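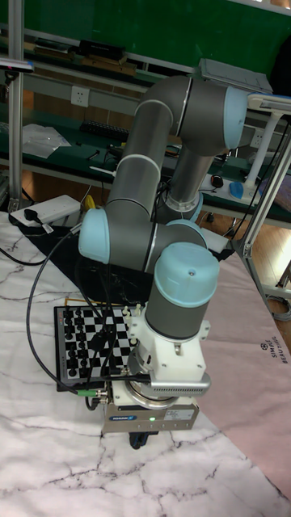
Gunther Baumgart objected at the March review that a single gauge on a flat roof could not stand for the whole Vedine catchment, and he asked for the runoff figures to be recalculated before the report was accepted. The recalculation is given below.

## 3. Rainfall and runoff

Rainfall was read from two gauges: the original one on the school roof and a second at Kondurton, 60 m higher. Both are of the Pluvo tipping type. The upper gauge recorded 1000 mm over the year and the lower one 751 mm. The earlier draft used the lower value alone, which made the share of rain reaching the stream look too large.

The catchment was divided at the Tkachuk culvert and each part was given its own gauge. Flow at the culvert was taken from stage readings and a rating curve - the curve is weak at high stage, as only two gaugings were made during floods.

### 3.1 Missing data

The lower gauge was blocked by leaves for part of the autumn. Jhosep Arboleda filled the gap by regression on the upper gauge, using 148 paired daily totals. Days with snow were left out.

### 3.2 Remaining error

Evaporation was not measured. Monthly values were estimated from air temperature, and the summer estimates are probably too high for the wooded slope. The stage board was also moved slightly when the bank was repaired, and readings after that date carry a fixed correction, listed in Appendix B.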